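Open day at Dukora

Mariann Fülöp and I went to the Dukora jam works in March. Tickets were 4 pounds and the tour started in the office upstairs, where we signed in and were given hairnets. A pair of little figures with red caps stood on the desk, one with a guitar.
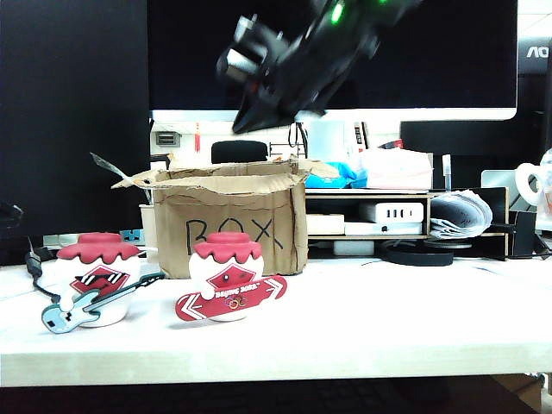

The boiling room was the best part. It is loud and smells of plums. A-yeong Son took us round and answered questions about pectin — she has worked there for 30 years. Labelling was shut that day, so we went back up for tea and toast. The damson was very good, the marmalade too sweet for me. I looked at the other figure on the desk, the one with the red snowboard, while Mariann filled in the raffle form.

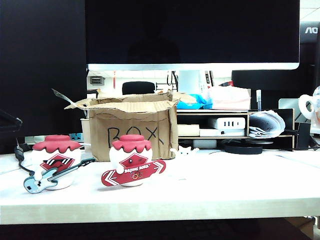

Getting there

Bus 154 stops at the gate. The car park is small and was full by 2.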